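# Toy Lending in Small Towns: A Study of the Kendale and Unham Collections

Final report, Community Services Practicum
Submitted September 7, 2026

## 1. Purpose

This report examines how two public toy lending collections are organized and used. The first is housed in the Kendale branch library and has operated for 5 years. The second, in Unham, opened last December in a former schoolroom. Both lend toys, puzzles and simple games to households with children under the age of seven. The study was undertaken to determine which practices keep toys in circulation and which cause them to sit on the shelf or leave the collection early.

Earlier coursework on this subject dealt mainly with large city systems. Those systems have paid staff assigned to toys alone, and their methods do not transfer easily to a branch where the same two people handle books, public computers and the front desk.

## 2. Method

Loan records were obtained from both sites with all household information removed. A written survey was offered to borrowers at the desk over the spring term, and 62 completed forms were returned. The project team also spent several afternoons at each site to observe check-in procedures. Staff were asked to describe their cleaning and repair routines in their own words. These accounts were written up the same day and returned to staff for correction.

The survey covered frequency of visits, distance traveled, reasons for choosing a toy, and reasons for returning one late. Forms were available in English and Spanish. No form was excluded, although several borrowers left the question on distance blank.

## 3. The Collections

Kendale lists 200 items in its catalog. Each is recorded under a single number regardless of how many loose parts it contains, and a card inside the lid states what should be present. Unham has a smaller holding and uses clear drawstring bags in place of boxes. The bags were purchased from Vosex, a packaging supplier, and are replaced when the cord wears through.

Items are grouped at both sites by type of play: building, sorting and matching, pretend play, music, and outdoor use. Kendale previously grouped by age. Staff reported that parents tended to pass over anything marked for a younger child, even when the toy remained suitable.

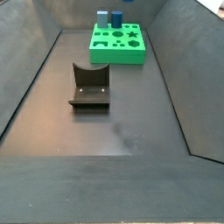
Sorting and matching toys accounted for the largest share of loans at Kendale and the second largest at Unham, where building sets were borrowed more often. Survey responses suggest that parents choose this group for trial purposes. Many wrote that they wished to see whether a child would take an interest before buying a similar toy. Pretend play items were borrowed less often but kept longer, and they made up most of the late returns.

## 4. Missing Parts

Missing parts are the main cause of withdrawal at both sites. The two collections respond differently. Kendale holds an incomplete toy at the desk for 7 days and telephones the household once. If the part is not found, the toy is returned to the shelf with a note on the card, provided it can still be used. Unham withdraws the toy at once and stores it in a back cupboard until the part arrives. At the time of the study the cupboard was full.

Borrowers expressed a clear preference for the Kendale approach. Several stated that a puzzle short of one piece was acceptable if they had been told in advance. Staff at Unham expressed concern that relaxed standards would lead to further losses. The Kendale records do not show such a pattern, but they were not kept in enough detail to settle the question.

## 5. Cleaning and Storage

Hard toys are wiped with a mild soap solution on return and left to air dry. Fabric items are laundered weekly. Kendale rests cleaned toys on open racks supplied by Catterall, while Unham uses a table beside the window. Both sites reported that time is the limiting factor, particularly after school holidays, when returns arrive together.

## 6. Recommendations

1. Unham should adopt a notice card for incomplete toys and return usable items to the shelf.
2. Kendale should record the date and nature of each missing part.
3. Both sites should allow one renewal by telephone for pretend play items.
4. A shared list of spare parts should be kept, so that a part lost at one site may be replaced from the other.

## 7. Limits of the Study

The survey reached only those households already using the service. Families who had stopped borrowing, or who had never begun, were not contacted. The Unham records also cover less than a full year and include its opening weeks, when loans were unusually high. A second survey, distributed through local schools and clinics, would be required before any conclusions are drawn about the wider need for toy lending in either town.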